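About Brunner

Small tables, chairs and woven baskets for rooms that get used

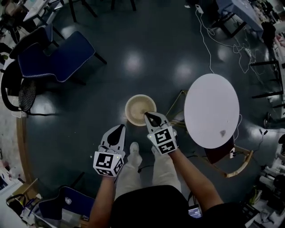
Brunner sells secondhand and refurbished furniture from a single floor in Brurside. We deal mostly in small pieces: round side tables, upholstered chairs, office chairs, and baskets for the floor or the shelf. Larger items such as wardrobes and beds go to other dealers, and we are glad to pass along their names.

The business was started by Szymon Wysocka, who had been repairing chairs in a garage in Ditholm. He still does most of the upholstery. The first pieces sold were office chairs from a closed insurance office, and office seating is still a steady part of what we do.

How we work

Every chair is sat in, turned over and checked for loose joints before it gets a price. Seats are re-covered when the fabric is worn through. Trim is kept if it is sound. On tabletops we clean what comes off and leave small marks that don't, and the tag says so. Frames are tightened, glued if needed, and left for a day.

Baskets are brushed out and checked along the rim, where the weave usually goes first. We don't repair broken weave. Those baskets are sold at a lower price or given away with a purchase.

Last year 2227 pieces came through the door and 1624 were sold. The rest were kept for parts, passed on, or are still in stock.

The Disano line

Disano is our own range of re-covered chairs. There are 154 fabrics to choose from, including plain wools, heavy cottons and a few vinyls. Swatches can be mailed, up to five at a time. A standard seat takes two weeks and a full chair takes four. We ask for half the price when you order and the other half at pickup.

Visiting and selling to us

We are at 2049 Ditholm Road, on the ground floor, with parking behind the building. Doors open at 10 a.m. and close at 5 p.m. In November we shut for one week to count stock.

If you have furniture to sell, send two photos and the measurements by email. We reply within three working days. Please don't drop pieces off without writing first.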